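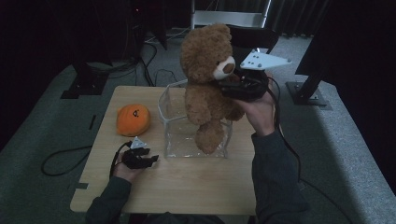 Inmont amplia coleta de demonstrações bimanuais com garras de mão

A Inmont iniciou em outubro a segunda etapa de coleta de demonstrações para o Modberg, sistema de aprendizado por imitação voltado à manipulação com dois braços. O conjunto reunido até agora soma 2.680 episódios, gravados por operadores humanos que executam as tarefas com uma garra em cada mão, sem teleoperação. A meta da nova etapa é acrescentar 200 episódios por semana de trabalho.

As tarefas são de mesa e envolvem objetos deformáveis e recipientes transparentes: acomodar um urso de pelúcia em uma caixa de plástico aberta, retirá-lo, deslocar uma abóbora de pelúcia, abrir uma bolsa de plástico transparente pelas alças. A escolha dos materiais segue os resultados da primeira etapa, em que o modelo treinado com blocos e copos rígidos apresentou desempenho aceitável na preensão simples e caiu de forma acentuada quando o recipiente deixava ver o fundo ou quando o objeto mudava de forma ao ser apertado.

Cada episódio registra as imagens das câmeras instaladas nas garras, a imagem de uma câmera de cabeça, a abertura dos dedos e a trajetória das duas ferramentas no espaço. Os fluxos são gravados com relógio comum e alinhados em pós-processamento pelo Etutent, programa desenvolvido internamente. O Etutent também descarta trechos em que a posição de uma das garras se perde por mais tempo que o tolerado. Nesses casos o episódio inteiro é repetido, com os objetos recolocados em nova disposição inicial.

A instrução dada aos operadores é curta. Eles recebem o estado final desejado e executam a tarefa em velocidade constante, sem corrigir a pegada depois que o objeto sai da mesa. Quedas são mantidas no conjunto com rótulo próprio. A duração não é fixada, mas episódios com pausas longas vão para revisão manual antes de entrar no treinamento.

Alças e plástico fino

A tarefa da bolsa foi a que mais exigiu mudanças no protocolo. O plástico reflete a iluminação do teto, enruga a cada contato e deixa aparecer o tampo da mesa, o que prejudica a segmentação automática. A equipe passou a pedir que a primeira preensão seja feita sempre na alça de tecido, cujo contorno é mais estável nas imagens da câmera da garra. A segunda garra entra depois, pelo lado oposto, e fica livre para segurar a borda ou trazer o objeto a ser guardado.

Com essa ordem fixa, a proporção de episódios rejeitados na revisão diminuiu, segundo a Inmont, que não divulgou o percentual. A empresa informou que cerca de 115 episódios da bolsa, gravados antes da mudança, foram separados do conjunto principal e servirão apenas para testes de robustez.

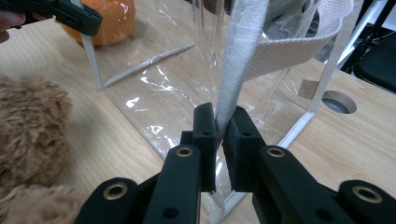 Xuelian Jiang considera que a ordem fixa resolve o problema da anotação e cria outro no treinamento. Se todas as demonstrações começam pela alça, argumenta, o modelo tende a não ter resposta quando a alça está dobrada sob a bolsa ou fora do alcance. A recomendação é reservar uma parte das sessões para inícios livres, mesmo com taxa maior de descarte, e publicar os dois grupos com rótulos distintos.

A Inmont respondeu que os inícios livres estão previstos para o fim da etapa, depois que a segmentação do plástico for refeita. Até lá, a variação será introduzida pela posição dos objetos e pela orientação da bolsa sobre a mesa, sorteadas antes de cada gravação.

O treinamento intermediário do Modberg será feito com os dados da primeira etapa e com os episódios novos já revisados. A avaliação usará objetos ausentes da coleta, incluindo pelúcias de outros tamanhos e bolsas com alças mais estreitas, em um par de braços instalado no laboratório Dai. Serão medidos o êxito na tarefa completa, o êxito na primeira preensão e o número de tentativas até a conclusão. Os critérios de parada são os mesmos da primeira etapa, para permitir comparação direta.

Há também uma revisão em andamento no formato dos arquivos. Na versão atual, a abertura dos dedos é gravada como valor contínuo e o contato é inferido depois, a partir da imagem. A próxima versão terá um campo separado para o instante de contato, preenchido pelo revisor, com indicação de qual garra tocou primeiro o objeto. Os episódios antigos serão convertidos sem esse campo.

As sessões de gravação ocorrem de segunda a sexta, pela manhã, e a revisão é feita à tarde. A Inmont pretende liberar uma amostra do conjunto a grupos externos mediante solicitação, com as trajetórias e as imagens das garras. As gravações da câmera de cabeça ficam fora dessa primeira liberação.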